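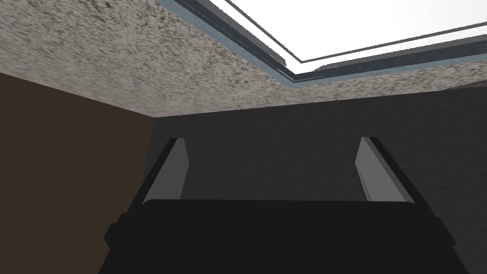 天花板和顶灯，效果图

Iseck 自习室 常见问题

五月更新过一次，群里老有人问的都搬过来了。先搜一下再发邮件，谢谢。

一、位置和开放时间

在哪里？
Ikwood 那栋楼里，从面包店旁边的侧门进，别走正门，正门是牙医诊所的，前台已经跟我们抱怨过好几次了。进门右手楼梯上二楼，走廊到底。电梯有，但是慢，而且只能从院子那边进。

怎么坐车？
614 路公交到 Ikwood 站，下车往回走一小段，过马路就是。晚上班次少，末班车之前自己看好时间，错过了要走到火车站去换夜班车，不近。骑车的话院子里有车架，满了就锁外面栏杆上，别锁楼梯扶手，物业会剪锁，真的剪过。

几点开门几点关？
早上 9 点到晚上十点半。假期可能会缩短，以门上贴的和邮件通知为准。网页上的日历经常忘记改，不好意思。

能提前进去吗？
不能。门禁系统没到点刷不开。长期会员也一样。

能通宵吗？
不能，问过房东了，合同里写死的。考试季也问过，还是不行。

关门前多久清场？
提前一刻钟会闪一下灯，收东西，杯子洗掉。十点半准时锁，锁了以后再回来拿东西就要等第二天。手机落里面也是等第二天。

附近能吃饭吗？
面包店下午六点关。后面那条街有越南粉、土耳其烤肉，还有一家很一般的披萨。超市走五分钟。自己带饭的看第四部分。

二、会员和收费

多少钱？
月卡 35 欧。学生和正在找工作的可以申请减免，减多少看情况，写邮件说一下就行，不用写长信，也不用附成绩单。单日票有，现场买，价格贴在门口。

要押金吗？
门卡有押金，退卡退钱。卡折断了不退，卡在洗衣机里洗过一般还能用，先试试再说。

月卡从哪天开始算？
从你第一次刷卡那天算，不是付款那天。所以提前买没关系。但是买了超过三个月一次都没来，系统会自动作废，这个我们改不了，要写邮件人工恢复。

能暂停吗？
能。回国、生病、实习去外地，都可以停。每次最少停两周，少于两周就别折腾了。暂停要提前说，事后补不了，“我上个月其实没来”这种邮件每个月都有，统一答复：不行。

可以几个人合用一张卡吗？
不可以。卡是实名的。发现了先提醒，再有就停卡。

怎么付？
转账，或者现场刷卡。现金不收了，找零太麻烦。转账请在备注里写会员号！！不写会员号我们不知道是谁的钱，去年有一笔对了很久，最后发现是一位同学的妈妈转的，姓都不一样。

有发票吗？
有，邮件要。公司抬头的请一次写全，地址、税号、公司全名。开好以后再改要重走流程，Gaso 那边的财务（我们挂在他们名下）每月只处理一回。

能退款吗？
没用过的全退。用过的按剩下的整周退，零头不退。退款原路返回，一般一到两周到账，没到再来问。

带朋友来行不行？
月卡会员每个月可以带朋友来一次，朋友免费，要在门口本子上签个名。第二次开始买单日票。

会员涨价吗？
目前不涨。要涨会提前两个月发邮件。取暖费去年涨了不少，先扛着。

三、座位和预约

需要预约吗？
平时不用，来了有空就坐。考试季要预约，什么时候开始预约会发邮件。

在哪里预约？
Levchenko 预约系统，链接在每封通知邮件最下面。用会员邮箱登陆，密码是你自己设的，不是会员号。忘了密码点“忘记密码”，收不到邮件看垃圾箱，还是没有再写给我们。

系统显示满了但是看到有空位？
预约了没来的。开始时间过了半小时还没到，座位自动放出来，可以坐。没到半小时请别坐，人家可能就在公交车上。

可以占座吗？
离开一小时以内可以放东西。超过一小时，管理员会把东西收到前面的架子上，不会丢，但是会乱，笔记本电脑我们不碰，只会贴条。贴了条的下次请自觉一点。

有固定座位吗？
有几个，长期写论文的优先，要排队。排队名单在 Boglárka Bognár 手里，问她，别问值班的学生，值班的看不到名单。

固定座位能放多少东西？
桌面上可以放书和台灯，不要放植物（浇水漏过，泡了别人的打印稿），不要放吃的，不要放显示器。地上不放东西，吸尘器过不去。

有没有讨论区？
有个小房间，12 个人以内，要提前订，一次最长两小时。可以小声说话，可以开视频会议，门关上。隔音一般，笑声外面全听得见。

小房间能拿来上课收费吗？
自己几个同学互相讲题没问题。对外招生收费的不行，这个属于商用，要另外和 Gaso 谈，我们做不了主。

靠窗的位置能不能指定？
预约系统里能选。不预约的时候先到先得。夏天下午靠窗很晒，自己想好。

四、里面有什么，能用什么

网络？
有 WiFi，密码在门卡背面那张小贴纸上。贴纸掉了问值班的。速度看视频会议没问题，下载大文件请晚上下。别拿来挂下载，一个人挂全屋卡，后台看得到是谁。

插座？
每个位子边上都有。插头不合适的自己带转换头，前台借出去的转换头没有一个回来过，所以现在不借了。

打印？
可以，黑白和彩色，按张收，投币箱在机器旁边。双面请自己勾上。卡纸了不要硬拽，按屏幕上的图一步步来，不会弄就叫人。论文终稿几百页那种请去打印店，又快又便宜，我们这台吃不消。

扫描？
免费。扫到 U 盘或者邮箱。发邮箱偶尔失败，U 盘稳。

有没有储物柜？
有，小的免费当天用，关门前清空。大的按月租，名额少，目前在排队。密码锁，密码忘了带证件来，Rupert Danzer 有总钥匙，他一般下午在。他不在就只能等。

厨房能用吗？
能。微波炉、烧水壶、冰箱。冰箱里的东西写名字写日期，没写的每周清一次，全扔，不管是什么。鱼请不要用微波炉热，求你们了。榴莲不行。火锅也不行，有人问过。

咖啡？
机器有，豆子大家凑钱，罐子在旁边，自觉放。茶包免费，茶包没了写在白板上。

能在座位上吃东西吗？
喝的可以，要有盖子。吃的去厨房。口香糖可以，别粘桌子底下。

空调？
没有。夏天有电扇，最热那几天建议早上来。冬天暖气是整栋楼统一控制，我们这边只能微调，冷了自己带件外套。窗边冷，里面暖和。

能开窗吗？
问一下周围的人再开。走的时候关上，下雨淋过一次书架，字典全鼓起来了。

书架上的书能借走吗？
贴绿标签的可以，本子上登记，一个月还。没标签的只能在里面看。想捐书先发书单来，过期的考试辅导书不收，家里清出来的百科全书也不收，已经有两套了。

洗手间在哪？
出门左转，和隔壁办公室共用。钥匙挂在门后面，用完挂回来。带回家的请尽快寄回来，不追究。

五、安静、电话和其他规矩

可以打电话吗？
大房间不可以。楼梯间可以，小声，楼下诊所听得到。

键盘声音大怎么办？
机械键盘请不要带，或者去小房间用。有人键盘吵你，先自己礼貌说一声，不好意思说就跟值班的讲，我们去说，不会提你名字。

耳机漏音？
同上。

可以带小孩吗？
大一点、能自己安静看书的可以，家长要在旁边，出事家长负责。小小孩不太合适，大家都难受。

宠物？
导盲犬等工作犬可以。别的不行，有会员过敏比较严重。

可以睡觉吗？
趴一会儿没人管。打呼噜会被叫醒。不要躺在小房间的地上，保洁进来吓到过。

抽烟？
楼里全部禁止，电子烟也算。去院子里，烟头别扔花盆。

拍照录像？
拍自己的桌子可以，别把别人拍进去。录学习直播的请提前写邮件，一般只能在小房间。

跟别人闹矛盾了？
写邮件，说清楚时间和什么事，不需要写感受一千字。我们两边都会问。严重的停卡，停卡决定会书面发给你，不同意可以申诉，由另一个人来看。

丢东西了？
先看前台抽屉。充电线、水杯、围巾最多。保留两个月，之后捐掉。贵重的单独锁着，来领要能说出样子。自习室不赔，贵重的东西随身带。

六、活动

除了自习还有别的吗？
有。论文互看小组、德语口语桌、报税那阵子有人来讲怎么填表。都是会员自己搞的，时间看邮件。

论文互看是怎么回事？
两两配对，互相读一章，提意见。不改语法，不代写，代写的话别来找我们。专业不同没关系，外行看不懂的地方往往就是没写清楚。报名写一下专业、语言、大概什么时候交。

口语桌要什么水平？
能自我介绍就行。有人带话题，也经常跑题。迟到可以直接进，早走也不用打招呼。

非会员能参加活动吗？
大部分可以，位子不够时会员优先。上次报税那场来了差不多 35 个人，椅子不够，后面的站着听完的，所以现在都要报名。

我想自己办一个？
欢迎。写邮件：什么内容，多长时间，要不要投影。投影仪有一台，接口旧，转接线自己带，提前一天来试，不要开场前五分钟才试。

活动有录像吗？
没有。讲的人愿意的话会发讲义。

七、门卡和账号的杂事

门卡刷不开？
先看卡是不是和手机放一起，拿开再刷。再不行看月卡是不是过期了，过期前一周会有邮件提醒。都不是的话按门铃，里面有人就会来开。

卡丢了？
马上写邮件，我们先停掉。补卡收工本费，旧卡找到了也用不了，交回来就行。

换邮箱了？
用旧邮箱写一封告诉我们新邮箱。旧邮箱登不上了（毕业被学校收回的那种，很常见），带证件来前台改。所以注册的时候尽量别用学校邮箱。

不想收通知邮件？
活动通知可以退订，最下面有链接。开放时间和收费的通知退不了。

我的资料你们存多久？
会员结束以后，账单按规定要保存，其它的因该在半年内删。想提前删写邮件。

停会员要怎么办？
写一句“我要停”就可以了，会回确认。没收到确认就是没收到你的邮件，再发一次。门卡寄回来或者投到楼下信箱，信封上写会员号，收到卡才退押金。

八、联系

会员、座位、减免：写给 Boglárka Bognár，中文英文德文都行，她中文看得懂，回信可能是英文的。
柜子、钥匙、东西坏了：找 Rupert Danzer，下午直接来最快，邮件他看得慢。
发票：写到会员邮箱，我们转给 Gaso。

多久能回？
两三个工作日。考试季慢一点。同一件事请不要发三封，后面的会把前面的顶下去，更慢。电话没人接的，那个号码是装门铃时候留的，网上还搜得到，别打。

邮件标题请写会员号加一句话是什么事。只写“你好”的很难找。

还在整理的：停车怎么办（院子里那几个车位不是我们的，先别停）、复试期间小房间能不能延长、打印机换不换。有结果了再补上来。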